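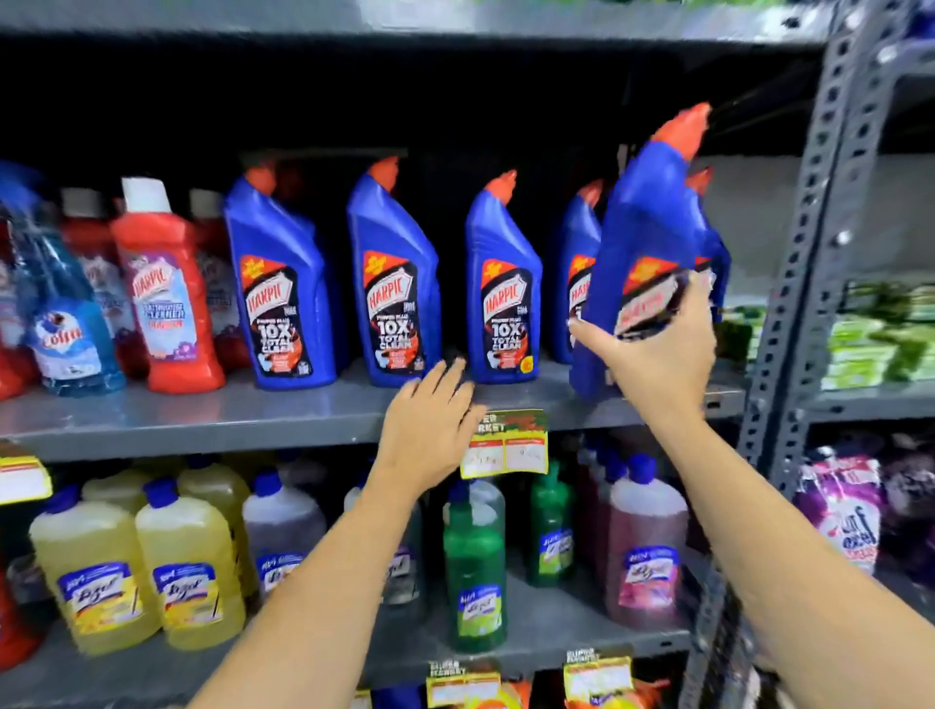
*Page last changed: Friday, 4:40 p.m.*

# Prenholm closes crosswind runway for drainage work; Remari fly-in keeps its date

The crosswind runway at Prenholm will be closed to all traffic from Friday while a contractor replaces the storm drain that passes under its north end. The main runway stays open, with two short night closures during the work. The field operator has told tenants that the Remari fly-in, held at Prenholm every year by the Remari type club, will go ahead in its usual week.

The closure is planned to last six weeks. It covers the full length of the runway, including the part south of the drain, which will be used as a haul route for trucks and as a storage area for pipe sections. Lighted crosses will be set over the numbers at both ends. The edge lights will be switched off and their circuit locked out.

## Cause of the work

The drain is a corrugated metal pipe laid when the runway was first paved. An inspection last fall found corrosion along the bottom of the pipe and two separated joints. Soil had been washing into the pipe at the joints, and a shallow dip had formed in the pavement above one of them. The dip was patched in March and has since been checked weekly with a straightedge. It has settled again, though it remains within the limit the operator uses for light aircraft.

The replacement is concrete pipe of a larger diameter, laid on crushed stone. The trench will be backfilled in thin layers, with a density test on each layer, before the base course and asphalt go down. Paving needs dry weather and a surface temperature above the contractor's minimum. The schedule has a few spare days for rain at the paving stage and none at the trench stage.

Skoryk, the contractor, did the taxiway joint repairs at Prenholm two seasons ago. Its equipment will enter by the east gate and will not cross the main runway.

## Effect on traffic

Pilots who use the crosswind runway in a strong north wind will have no alternative at Prenholm until the work is finished. The operator suggests that student solo flights and low-time tailwheel pilots plan on Pavis when the crosswind component on the main runway is close to their limit. Pavis has a single north-south runway, self-service fuel and no control tower. Its courtesy car is not available overnight.

The taxi route from the north hangars changes as well. Aircraft based there normally reach the main runway by crossing the end of the crosswind runway, and that crossing will be fenced. They will taxi instead along the ramp edge and past the fuel island. The route is one-way at its narrowest point, where the clearance between the taxi line and the hangar doors is 40 feet. Aircraft leaving the hangars give way to aircraft taxiing in. Hangar doors on that side should be kept fully open or fully closed during daylight.

The run-up area is not affected. Pilots are asked not to do run-ups on the ramp edge, where prop wash would carry gravel toward parked airplanes.

The two night closures of the main runway are needed to bring a crane in along the perimeter road, inside the runway safety area. Each will run from 10 p.m. to 5 a.m. Dates will be published as notices when the crane booking is confirmed. Medical flights that would normally use Prenholm during those hours have been given Pavis as the substitute, and the pilot-controlled lighting at Pavis was tested last week for that purpose.

## Fly-in arrangements

The Remari is a two-seat, low-wing airplane with a fixed tailwheel. Many of those flying today still have the original drum brakes, and the type club has in past years used the crosswind runway for arrivals when the wind favored it. The club says all arrivals this year will be to the main runway. If the wind is out of limits, arriving aircraft will hold at Pavis and come over in groups when it drops.

The usual grass parking west of the crosswind runway is inside the work area. Aircraft will be parked on the south field, which was rolled and mowed for the purpose and has firmer ground along the fence than in the middle. Tiedown ropes will be supplied, but stakes will not. Owners should bring stakes at least as long as they would use on sandy soil.

The short-field landing contest is canceled – the club did not want repeated circuits over the haul route. The maintenance forum stays on the program, with a session on brake relining and another on wing-root corrosion. A Remari with serial number 786 will be shown in the maintenance hangar with its fabric off, partway through a rebuild. The Saturday breakfast moves to the terminal porch.

## Notices and frequencies

The closure will be carried as a notice to pilots and read out on the automated weather broadcast. Traffic pattern altitudes, radio frequencies and the noise procedure for the main runway do not change. Left traffic remains standard at both ends.

Fuel deliveries will come through the east gate before 7 a.m. during the work – later deliveries would meet the contractor's trucks. The self-service pump may be out of use for a short time while a delivery is being made.

After paving, the runway will stay closed while the asphalt cures and temporary markings are painted. Permanent markings and grooving will follow in the fall, each needing a further closure of one day. The operator plans a friction test before reopening and will publish the result with the reopening notice. Tenants with questions about hangar access can call the airport office on weekdays between 8 a.m. and noon.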